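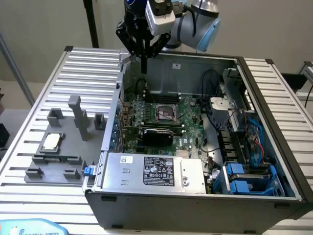
Search this site Type and hit enter

Filed under: Money & Main Street, Flirkport, Openings

Flirkport shared storefront plan gets its first 18 tenants

12 May 2021

The old Milluten furniture building on Canal Street is filling back up. Eighteen small businesses have signed on to split the ground floor, which sat dark for most of last year. Leases start this month. Doors open to the public in September, if the sprinkler work gets done.

The idea is simple enough. One big room too expensive for any one shop, cut into smaller pieces and rented by the month. No five-year lease, no personal guarantee. Tenants share the restrooms, the loading dock, the wifi and a break room. Heat and trash pickup are in the rent.

The smallest stalls are 70 square feet. That's a rack, a table and a chair, more or less. Larger units run along the back wall and have their own locking doors. The city's economic development office got 69 applications for the space, more than it had planned for, and closed the form a week early. Businesses that didn't get in are on a waiting list and will hear by email when a unit turns over.

Each tenant gets a one-time fit-out grant of $2,000 for shelving, lights, signs and the like. Receipts required. It can't be spent on stock or on wages, and that has drawn some grumbling from applicants who said inventory was the thing they were short on. The office says it may look at the rule again for the next round.

Who's in: Abdelaziz Spice & Tea, which has been selling at the Flistthorpe farmers market and wants somewhere with a roof. Two clothing resellers. A candle maker. A shop that sells only used cookbooks. A tailor, a key cutter, a frame shop and a computer repair bench. Also a plant store that lost its lease on Fourth Street last fall and has been running out of the owner's garage ever since. The full list is supposed to go up on the city's site soon, we'll link it when it does.

Several of them have never had a storefront of any kind. They've been online only, or weekends only, and this is the first time they will have to think about posted hours. The agreement asks for 30 hours a week minimum, with Saturday one of the days it can't be skipped. Wait, scratch that, the final version says tenants pick their own days. We had an earlier draft.

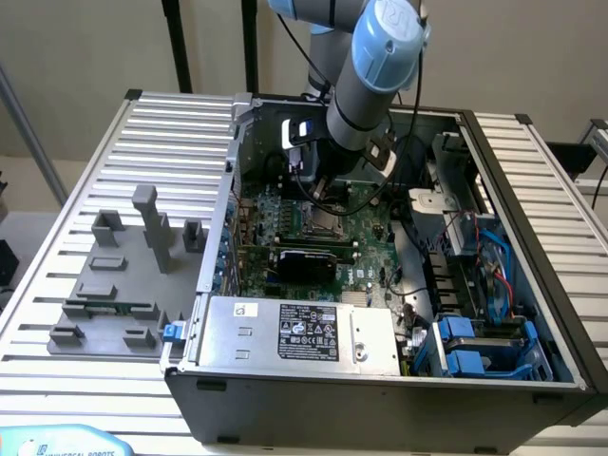
Space was the sticking point in the lease talks. The stalls were drawn up with retail in mind and the service businesses pushed back hard, saying they need bench room more than they need display room. Fair point. A desktop tower laid on its side with the panel off takes up a good part of a table by itself, motherboard open to whatever dust the neighbors are kicking up, and it may have to stay that way overnight while a part is on order. Same kind of problem for the tailor and the frame shop. So the plan was changed, and the service tenants are now grouped at the north end with deeper units and more outlets. They pay a little extra for it.

Food is a seperate question. There is no kitchen in the building and no hood, so packaged goods only for now. Abdelaziz will sell tea by the bag but can't pour a cup of it. A permit for a small coffee counter near the entrance has been applied for. No word on timing.

Parking is also not settled. The lot behind the building is shared with the credit union, whose customers need it on weekday mornings. Tenants have been told to use the Mill Street garage. Deliveries before 10 a.m., through the dock, not the front.

Neighboring shops seem split on it. A few owners on Canal Street told us they welcome the foot traffic. One was less happy, pointing out that established stores paying full rent on the same block get no grant and no free trash pickup. The office's answer was that a facade program for existing businesses is in the budget request for next year. It hasn't been voted on yet.

Flistthorpe is watching. Officials there toured the buidling last month and have a vacant department store of their own to worry about, a good deal larger than this one. No plans announced.

The Flirkport pilot is funded for two years. After that the rents have to cover the costs or the city has to find the difference somewhere.

Waiting list sign-up is at the economic development counter, city hall, first floor. Bring a business license or proof you have applied for one.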